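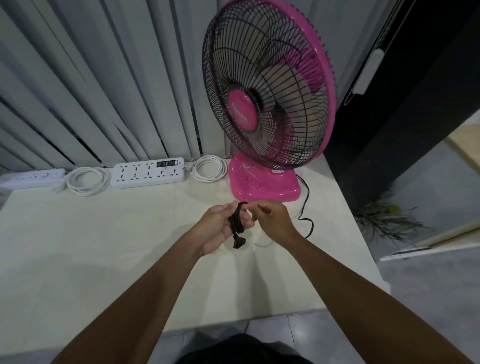

I have been wanting to write about cables for ages and kept talking myself out of it, on the grounds that a whole post about cables is a lot to ask of anyone. But February is my month for sorting things out, the weather has been foul, and I've just had the most satisfying afternoon of the winter so far with a heap of flexes, a pot of tea and the long white table by the window. So cables it is!

Some background for newer readers. When we moved from Forkamden to the flat in Wilbridge we packed in a panic, and every single wire we owned went into one enormous bag. Fan, lamps, chargers, extension leads, the slow cooker flex that comes off, two things for a printer we'd already given away. The bag went into the bottom of the hall cupboard and stayed there. If I needed a lead I'd put my arm in up to the elbow, pull, and get the lot, like hauling up a net. Then I'd take what I wanted and push the rest back in, which of course made it worse.

What finally got me going was the pink fan. I love that fan. It's a silly colour and I'd have it in every room if I could. It lives on the table all summer and then spends the cold months being moved about by its base with the cord dragging along behind, and the other week the plug swung round and took a full mug of coffee off the arm of the sofa. Right, I thought. Enough.

So, how I do it. I was taught by my aunt Noreen Mac Carthaigh, who ran the church hall kitchen in Molach and could put away four tea urns and all their leads while everybody else was still looking for their coats. Her method needs no equipment. You open one hand, palm up, and let the fingers curl a bit, and that's your spool. The other hand feeds the cord round. You start at the appliance end and work towards the plug, so any twist in the cord can run out of the free end as you go. I always used to begin at the plug, and I always ended up with a tight, angry little knot next to the appliance, and I had never once connected the two.

The other half of it is not pulling. Loops want to be relaxed, a bit bigger than you think, all more or less the same size. If the cord fights you, let it flop over into the next loop the way it wants to go. Older cords have a sort of memory and will go back into whatever shape they've been kept in, and you can spend a long time arguing with one. I had an old lamp flex that insisted on a figure of eight and in the end I let it have its figure of eight.

And please don't wind anything round the appliance itself! I did this for years with the hairdryer, good and tight round the handle, and the flex split just where it goes into the body. Noreen used to tell us off for it. Her rule was that the first hand's length of cord should be allowed to leave the thing in a gentle curve and you only start coiling after that. I've stuck to it ever since the hairdryer.

Before any of the coiling, though, get everything out and give it a wipe. Unplugged, obviously, all of it, and a cloth that's barely damp. You would not believe what comes off a cable that's spent a year behind a bookcase. Mine went from grey to white in one pass. While you're running the cloth along you'll feel any nicks or flat places with your fingers, too, much better than you'd see them. I found two leads I wasn't happy with and they've gone in the box for the recycling centre at Corrigan. A third had gone sticky all over, like a boiled sweet. I don't know what that was and I didn't investigate.

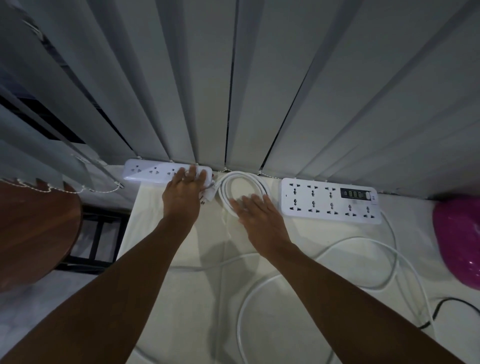

White cables are a bit of a trial compared with black ones, I find. They're often stiffer, they show every mark, and they spring open the second you let go. My trick is to lay the coil down flat and put my whole hand on top of it for a moment, fingers spread, a bit like settling a cat. Move the odd loop that's sticking out, press again, leave it be. Then it gets its tie. If you tie it in mid-air while it's still bouncing you end up with a sort of bird's nest with a waist.

For ties I've tried pretty much everything. Elastic bands perish and leave a mark. Those wire twists off bread bags are fine for a phone charger and useless on anything fatter. Freezer bag clips looked so promising, and they ping off. I've now come round to the soft fabric sort you cut from a roll and press to itself, and I'm a complete convert. I bought a roll of 50 and thought it would see me through for life, and I've got a handful left. (I may have done the wooden spoons as well. They're in a jar. They didn't need it.)

Extension leads and power strips deserve a paragraph of their own, mostly because I'd been so careless with them. I like to line mine up along the back of the table first, in size order, small one at one end, with whatever belongs to each sitting beside it. Seeing them in a row made me realise how many I'd been buying simply through not being able to find the others! My sister says the same happens to her with scissors. I've decided where each one lives now: one by the desk, one in the kitchen drawer, one in the suitcase, and a spare in the cupboard that nobody's allowed to borrow without telling me.

A word about labels. I resisted these for a long time as a bit much, even for me, and I was wrong. I write on a scrap of masking tape folded over the cord near the plug, like a little flag. FAN. LAMP, BIG. LAMP, WONKY. Do it near the plug and you'll be glad when you're on your knees under the desk, trying to work out which one to pull. If you've got nice handwriting you could do something lovely with luggage labels, but I haven't, so it's tape.

Where it all goes is still a work in progress. At the moment the coils stand on edge in a shoebox, like records, and I can flick through them with one finger. The fan has the shelf above, with its own cord coiled and tied and tucked in beside the base. I keep opening the cupboard door to look at it. I did the same when I rearranged the spices and it wore off after a week or so, but I'm enjoying it while it lasts.

The whole job took one afternoon with a break for toast, and I'd say the wiping was half of that. If you only do one thing, do the cord on something you move from room to room, the fan or the heater or the vacuum, and see how you feel afterwards. I'd bet you go looking for another.

Next time I'm hoping to tackle the drawer with the batteries in it. Some of those came with us from Forkamden as well, and I've been putting a tea towel over them.

Print this post | E-mail this to a friend

4 comments

Pell & Purl wrote:
I did the Christmas lights after reading this (yes, in February, yes, they were still in the hall). Started from the far end as you said and no knots whatsoever. Over 400 bulbs! I feel like a sailor.

Marguerite wrote:
My dad was a stagehand and he'd have had words with you about using your hand as a spool for anything long. He did every other loop underhand so it ran out straight when you threw it. For a fan cord your way is fine and a lot easier to teach to children.

dotty_in_molach wrote:
I remember Noreen and those urns!! She once made my brother re-coil a 60 foot lead in the car park because he'd done it round his elbow. He still talks about it.

Hattie R. wrote:
Does the masking tape not go gummy after a while? I had to scrape mine off with a butter knife. Also, very much looking forward to the battery drawer.

Write to me using the contact page | Copyright remains with the author, please ask before reposting | Back to top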